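Chapter 4
Picking Up, Lining Up, Stacking

In Chapter 3 you moved an arm through empty space and learned to trust its joint limits. In this chapter the arm touches things. By the end you will have planned and run a short building job with colored blocks, first with one arm and then with 2, and you will have a log that another team can read without asking you questions.

The work is based on the Block Round of the Clandeo student competition. A team gets 90 seconds to set up and 48 hours beforehand to study the task sheet. The sheet for this chapter, called Sutcliffe, is printed at the end of Section 4.6.

What you will need
Your team's notebook
The Sutcliffe task sheet
A block set and a flat work surface
The gripper settings you saved in Chapter 3

4.1 Contact

A gripper holds a block by pressing on it from both sides. If the fingers close off center, one of them arrives first and pushes the block before the other can stop it. In open space that only costs you a little accuracy. In a row, the push travels to the next block and the next.

Look at the nearest of the plain wooden blocks, between the fingers, with the other two lined up beyond it. Any sideways error here would be shared by its neighbors.

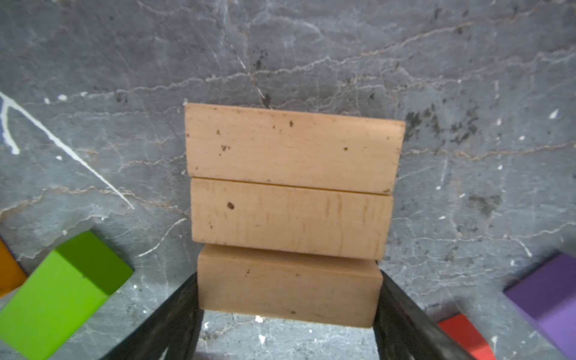 4.2 Approach

An approach is the part of the move between "above the block" and "ready to close." Most beginners rush it. Write it as its own step in the program, with its own speed, and give it a name you will recognize later.

Three things belong in your notes for every approach: the angle of the block, the opening of the fingers, and the gap on each side. The orange block is lying at an angle, with the open fingers on either side of it. The gap on the left is slightly smaller than the gap on the right. Decide whether you would correct that before closing, and write down why.
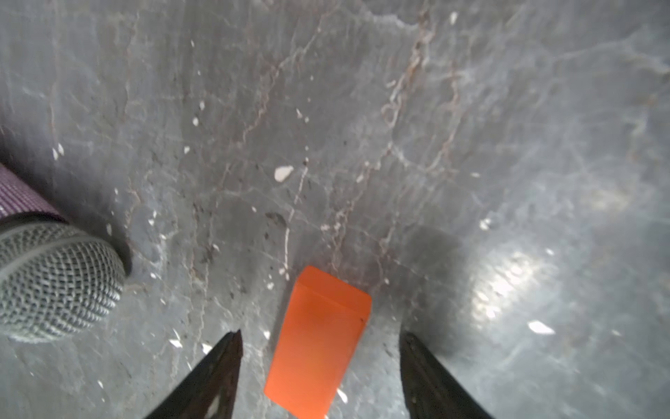

4.3 Reading the work area

Before you choose a first move, list what is on the floor and sort it. Some pieces are targets and some are obstacles. Others are already where the plan wants them. A piece resting on a board has a different height from a piece on the floor, so the same pick height will not serve for both.

Try it with this layout. A green block and an orange block are on a light wooden board, and three small cubes - purple, orange-red and blue - are on the open floor. The large red block with the curved notch is off to the left. Mark a path to the blue cube that stays clear of the other two.

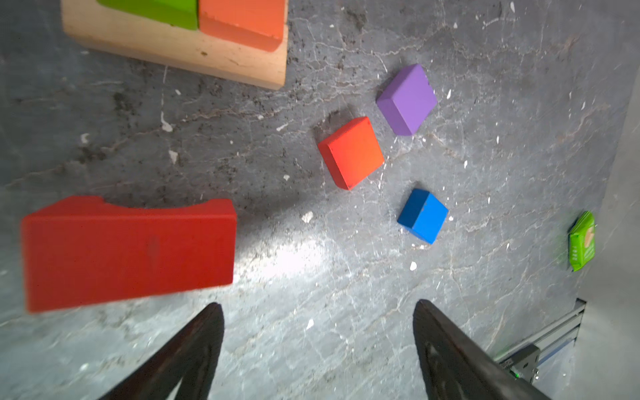

Mohsin Bukhari disagrees with sorting first. In his notes on the Eseck club season he wrote, "We lost more points to long planning than to bad picks. Pick the easiest cube, then look again." His team planned one move at a time and took a fresh look after each. You will test both methods in Exercise 4.3 and compare the logs.

4.4 Sharing the floor

With two arms, the middle of the floor becomes the hard part. Both can reach it, and neither program knows about the other unless you tell it. The Wilberg rule is the simplest fix: one arm owns the middle at any moment, and the other waits at a named rest position until it is handed over.

Draw the floor from above and shade the area both arms can reach. In the layout used for this section, the stack and the small cubes all fall toward the middle, between the two grippers. 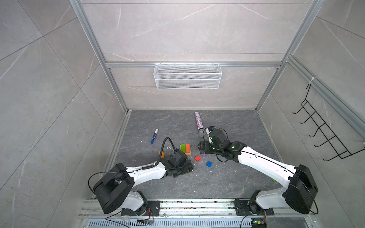
Once the shared area is shaded, number your moves in order and write L or R beside each one. Wherever an L follows an R inside the shading, add a line for the handover. Keep these lines in the program even if your first runs go well without them, and bring the drawing to Saturday practice.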